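Print this page | E-mail this article
Search the archive Enter keyword Go

Teaching by hand at Burska

09/10/2021

Mojtaba Bahrami runs teleoperation for Burska's table-clearing project, known internally as Plillik. The aim is a two-handed policy trained only on human demonstrations. The data set holds 674 of them.

"Of those, 292 were thrown out," Bahrami said. "Usually the operator hesitated. A pause of two seconds over an object teaches the policy to pause there as well."

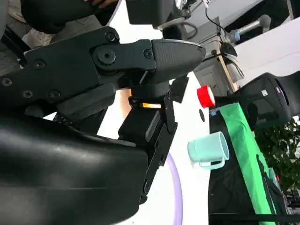
He puts most of the hesitation down to depth. Operators judge left and right well through the head camera but misread height above the table. "They come in high, stop, and come down in steps. We want one continuous descent."

The group's first attempt was kinesthetic: a person held the arm and moved it through the task. It was dropped in June. Forces from the person's hand contaminated the torque readings, and two arms could not be guided well by one person.

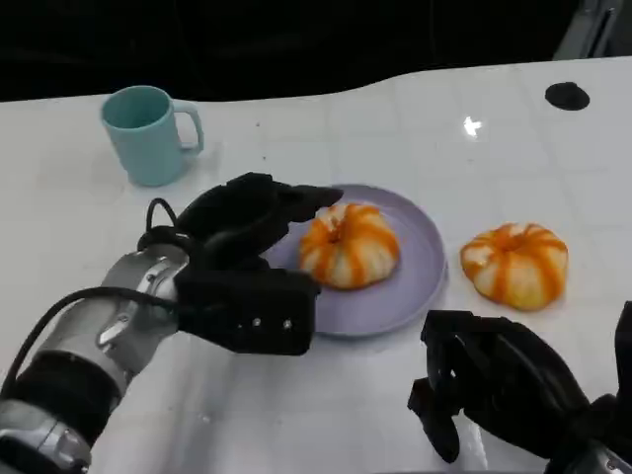 Remote control brought its own problem, the idle arm. "If you are working with the left, the right still has to be somewhere," Bahrami said. "Early operators parked it in a different place each time. Now there is a rest pose, and you return to it before the other hand closes."

Training a new operator takes 104 practice runs on the Skota task list, none of them kept. 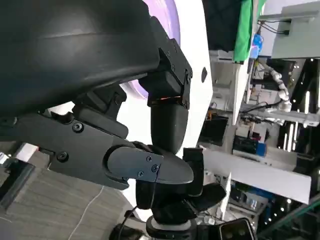
Wrist cameras were added after the head view proved too easily blocked. They do not give a tidy picture. Much of the view is the gripper's own black housing and finger, and the room behind it can sit at a tilt, shelf and monitor included. Bahrami leaves it uncropped. "The fingertip is always in there, and that is the part I need. The policy can learn to ignore a shelf."

The next target is 900 accepted demonstrations.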